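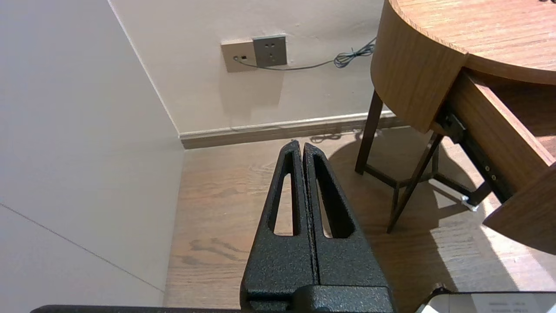 Budgeting for a second arm: what would you buy first?

gripper_gwen
Hello all! We're planning next year's kit for hotel room chores (opening bedside drawers, fetching the remote, that sort of thing) and I'm having a lovely time with the spreadsheet. The Movomen arm is quoted at 1,309 a month on lease. Spare finger sets are 217 a pair from Tovstead. Would you put money into a second arm, or better cameras for the one you've got?
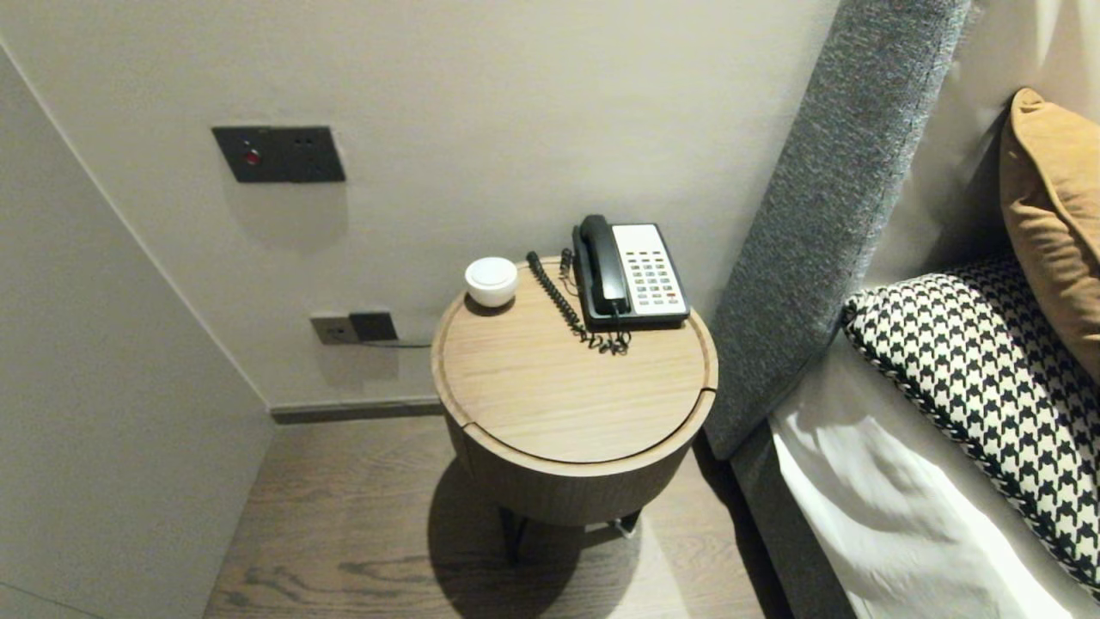 Bedside corner with the phone and cushions

tarn_and_fell
Second arm, every time! While one is being serviced the other earns its keep. Ask Dilek Oral at Rallivard about their two-arm lease, she was very patient with my questions.

boltbucket
Disagree. One arm and plenty of spares. Drawers are hard on fingers, all that reaching in at odd angles, and waiting for a pair in January cost us far more than the fingers did.

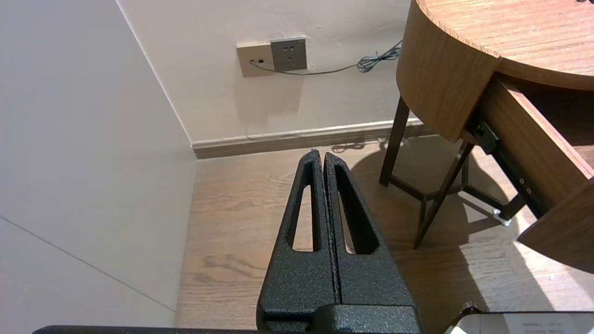
I'd also keep 507 back for mounts and cables. Everyone forgets the cables and then the wrist camera sits in its box for a week.

gripper_gwen
Cables! Not on my list at all, thank you. Is the wrist camera worth it if you already have one up at head height? 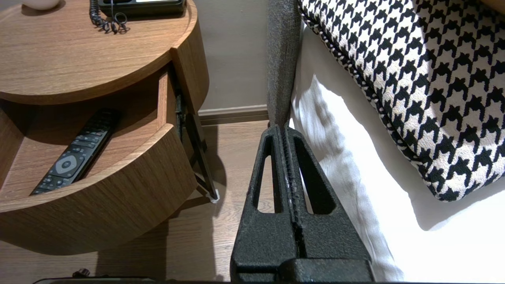
Last edited by gripper_gwen, Monday, 16:20

Adding this as I've had a message from Taner Uçar at Demirtaş: their wrist camera mount is 44 and fits the Movomen. I'm very tempted.

tarn_and_fell
Get it. The head view is grand for finding the table, but for a remote lying in a drawer I want to see past the fingertips.

boltbucket
On that we agree. Still wouldn't lease two arms though. Buy two mounts and let us know how they fit.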